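De: Crisanto Estrella
Para: lista Lamumen-manipulación
Fecha: 2019-01-02
Asunto: Re: [lamumen] Plan de recogida con pinzas de mano

Finlay MacKinnon escribió:

> Propongo que cada sitio grabe 500 demostraciones con las pinzas de mano
> antes de julio. Con los marcadores de los cubos tenemos la pose, y con la
> cámara de la cabeza, el contexto. La tarea da un poco igual: lo que
> necesita el modelo es volumen. Yap ya ha dicho que sí.

Hola, Finlay, hola a todos:

Siento ser el que pone pegas otra vez, pero con lo de «la tarea da un poco igual» no puedo estar de acuerdo. En Dorna grabamos 50 demostraciones de meter y sacar cosas del organizador de escritorio y, tras revisarlas a mano, me quedo con 27. En las demás se pierde un marcador a mitad del agarre, casi siempre al girar la muñeca, o el operador empieza a moverse antes de la señal y el arranque queda cortado. Si extrapolamos eso a 500 por sitio, vamos a pasarnos la primavera limpiando ficheros, y no veo a nadie en el plan con horas asignadas para ello.

Segunda pega. Todas las nuestras son en la misma mesa, con la misma planta y las mismas tijeras. El modelo aprenderá muy bien nuestra mesa. En Sisberg hicieron lo mismo el año pasado con la suya y, cuando probamos su política aquí, acertó 12 veces de 50. Me dijeron que era por la iluminación. Puede ser, pero nadie lo comprobó y en el informe aparece como si estuviera demostrado.

Tercera: la pose sacada de los cubos me parece bastante peor de lo que se cuenta en la propuesta. Antes de gastar dinero en más pinzas querría ver una comparación con una medida externa, aunque sea de una sola tarde.

Lo que yo haría:

- Acordar un criterio de descarte común y escribirlo. Ahora cada sitio tiene el suyo.
- Grabar menos por mesa y cambiar de mesa, de objetos y de operador.
- Reservar un sitio entero para evaluar y no entrenar nunca con él. Que sea Yap, si les parece bien.

Si con eso salen los números, me callo y grabamos lo que haga falta. De momento no firmo lo de las 500.

Adjunto una captura de la cámara de cabeza para quien no haya visto el montaje.

Un saludo,
Crisanto
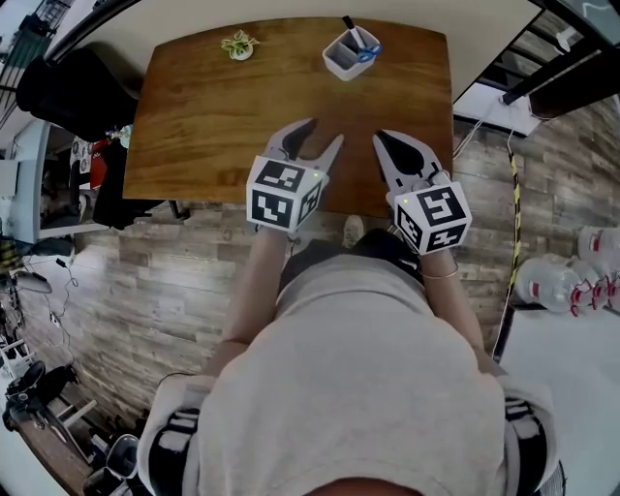

Puesto de Dorna: las dos pinzas con sus cubos de marcadores, junto a la mesa del organizador.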